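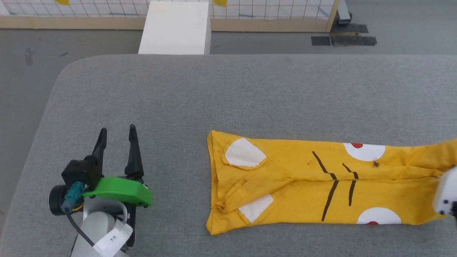 4. Folding at Grirnwood: what moved, and who it moved to

I'll start with the folding room, as that is where most of my field time went and where people had the most to say to me. Grirnwood takes in used children's clothing, washes it, sorts it and sends it back out in bundles. When I started there were 19 people on the day roster, and nearly all of them folded for at least part of a shift. By the time I'd packed up my notebooks the same 19 were still there, but hardly any of them would have told you they folded for a living.

The folding setup is called Foketti, which is the name the integrator gave it (everyone on the floor says "the Fok", and I'll leave the jokes to the reader). It has two arms working over a padded grey table. Figure 2 shows it with a yellow garment on the table, already down to a long narrow strip, one gripper resting on the right-hand end and the other standing clear on the left. I picked this moment because it's such an ordinary one. If you spent a day in there you'd see some version of it hundreds of times.

4.1 The padding

I had assumed the padded surface was there for the clothes. Humaira Marwat, who had folded at Grirnwood longer than anyone else I interviewed, put me straight in the first week. The old tables were hard laminate and she hated them, and she had asked for padding more than once to save her wrists. The padding arrived with the arms. A gripper can press into a soft surface a little and still get under the cloth, so the machine got it as part of the package. "I asked for that table," she told me, and laughed, though I don't think she found it all that funny.

I bring it up early because it comes back in almost every interview. People weren't especially angry about the arms. What bothered them was how quickly money turned up for things they had been asking for all along – softer tables, better light, clear floor space – once a machine needed them too. I heard this from people who liked Foketti and from people who didn't.

4.2 Checking

Under the old way of working, nobody was employed to check clothes at the folding stage. They didn't have to be. You had the garment in your hands, you felt a loose button or saw a mark, and you tossed it in the rewash bin without breaking stride. It never had its own line in the job description, so it never made it into the costing for the new equipment.

Look along the top edge of the strip in Figure 2, just right of the shorter pair of brown stripes, and there's a small dark speck. I can't tell you from the picture whether it's a stain or a bit of fluff. Neither could the three people I showed it to, and they all wanted to do the same thing, which was reach over and flick it with a fingernail. That flick is the part of the job that went missing. Foketti at the time had no step for it.

What happened next took four weeks to settle down. First the bundles started coming back from the partner shops with marked items in them. Then the supervisors asked the person minding the table to look over each piece on the way out. That meant opening up folds to see the inside, which meant refolding by hand, and I watched one very cross afternoon where a good share of the pile had been folded twice. In the end the check was moved ahead of the table and two people were put on it full time. They go through 700 pieces on a normal day. It's skilled work and it's hard on the eyes, and for the first stretch it was paid at the general hand rate.

4.3 Prints

Kids' clothes are covered in pictures, and the folders used to have a rule about them: fold so the face shows. A shopper flicking through a bundle wants to see the bear or the truck or whatever it is. The garment in Figure 2 has a cat-like cartoon on it, and folded lengthwise as it is you get white patches, some bent brown stripes that could be whiskers, and two white circles with a bit of red in each, cut up by the folds. You can work out that it's a character of some kind, but you'd have to want to.

I don't know how that piece looked when it was finished and I wouldn't want to hang too much on one garment. The wider pattern did show up in my notes, though. Face-out folding was on the list of things to add later, and in the meantime the bundling staff would open a few pieces and turn them by hand. They weren't asked to. Several of them told me it was the bit they enjoyed most, and one said the bundles "looked dead" otherwise.

4.4 Minding

The person looking after the table is called the minder, and this is the new job that people argued over. Saqib Gondal took it on first. He had come across from the presses with no background in electronics, and inside the first fortnight he was swapping finger brackets and tightening the little black screws on them. The bright green bracket in Figure 2 is 3D-printed, as were the spares, and he got in the habit of keeping a few in his apron pocket.

He was also very particular about labels. There's a paper one with a handwritten marking wrapped around the white part of the left arm in the picture, with one end coming away. Handwriting like this turned up all over the room during my visits, on arms, on bins, on the backs of clipboards. The official record lived in Sial, the maintenance software, and Sial was fine for ordering parts. For anything you needed to know while standing at the table, people wrote it down and stuck it on.

I asked Saqib whether he thought of himself as a folder still. He said no, and then he said he could tell a bad fold from the sound of the table, so maybe yes. Humaira tried minding for a week and handed it back. She said it was like watching someone else eat your lunch slowly.

Her complaint was really about pace. Folding by hand, you set your own rhythm and you can talk while you do it. Minding has long quiet stretches and then a tangle, and the tangle always seems to come when you've turned around to chat. The fence put a stop to a fair bit of talking as well. It's a white mesh thing on a wooden rail, with a grid of thin lines, but people told me they felt silly calling across it.

4.5 Pay and what was left open

The minder's rate was agreed in August, one step above general hand. The checkers' rate was still under discussion when I left. My own view is that checking carries more of the old folding knowledge than minding does, and that the rates were set the other way around mainly for the reason that one job stands next to a machine and the other stands next to a bin. I return to this in Section 6, where the Jutar site gives a useful comparison: there the checkers and minders swap at every break.

Related items
Section 3: Getting in the door – access and interviews at two sites
Section 5: Foketti seen from the loading dock
Section 6: Swapping jobs at Jutar
Appendix B: Interview questions for folding and bundling staff
Working note: Handwritten labels and the Sial maintenance log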